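Home | Past issues | Town notes | Subscribe | Contact

The Jerbridge Letter
Feb 18, 2026

The library wants your table manners

The Jerbridge library has put out its new rules for the reading room, and they run to 35 items. The old rules fit on an index card taped inside the door, and the gist of the card was "please don't." I was fond of the card. It had a coffee ring on it, which seemed to undercut rule two.

The new set was written by Halima Nwankwo, who took over the branch in January and has spent her first weeks reading the complaint book. I asked to see the complaint book. It goes back a long way and a good third of it concerns the radiator. There is also a feud, carried on in pencil over several winters, between a person who likes the blinds up and a person who likes them down. Neither signed a name. The handwriting gets worse as the thing goes on.

Most of the new rules are sensible. Phones go on silent. Calls go out to the lobby, including calls that begin "I can't talk, I'm in the library." Food stays out, except for cough drops and whatever you can eat without a sound, and I look forward to somebody testing that in court. Newspapers are to be put back in order, sports section included. Bags go under your chair.

Then we get to rule 19, the one that has filled my inbox. Rule 19 says you may not hold a seat for longer than 60 minutes while you are away from it. For years the custom has been that a cardigan on a chair meant the chair was taken until closing, or until the owner of the cardigan died. People have gone to lunch in Dusgate on the strength of a cardigan. One reader, who asked me to leave her out of it, says she once did her whole holiday shopping and came back to find her place just as she left it, with a man standing next to it looking sad. 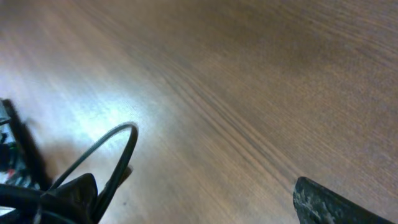

Under rule 19 a staff member can now move your things to the front desk, and you can come and ask for them like a child at the pool. The letters I've had on this are heated. One calls it theft. Another wants to know why the clock starts at all if the reader is only in the bathroom, and goes on for two pages about his bathroom habits. My own complaint is smaller. The seat by the window is no prize anyway, as anyone who has squinted at a shiny wooden tabletop with a big pale patch of glare on its left side can tell you. You spend the first half hour sliding your book toward the part where you can still see the grain. If the blinds-down person is reading this, I've come over to your side.

The money part, for those who skip to it. The friends' group raised $2,233 at the winter book sale, which will go to lamps and to having the radiator looked at by someone other than me. Okonkwo Hardware is giving a discount on the lamps. The sale moved 561 books, and I'm told the slowest shelf was, once again, diet books, which everybody gives and no one takes. If you bought the box marked "mixed, as is," please bring back the hymnal. It belongs to the church and they've asked twice.

The Nurkeck branch, up the road, has had a seat rule for a while now and reports no bloodshed. They do have more seats. They also have a drinking fountain that works, and they bring it up a lot.

There will be a chance to speak about all this at the next open evening, in the reading room, after closing. Halima says she'll listen to anyone who has read all the rules first. I have, and I can save you some time: rules 22 and 31 are the same rule. She knows. She says it's the one about whispering, and people need to hear it twice.

Written comments can go in the box by the returns slot. The box is gray and looks a lot like the returns slot, so do check before you drop your novel in it. The complaint book stays where it is, with a new pencil on a string.

You are receiving this because you signed up for the Jerbridge Letter. Unsubscribe or change your email settings at any time.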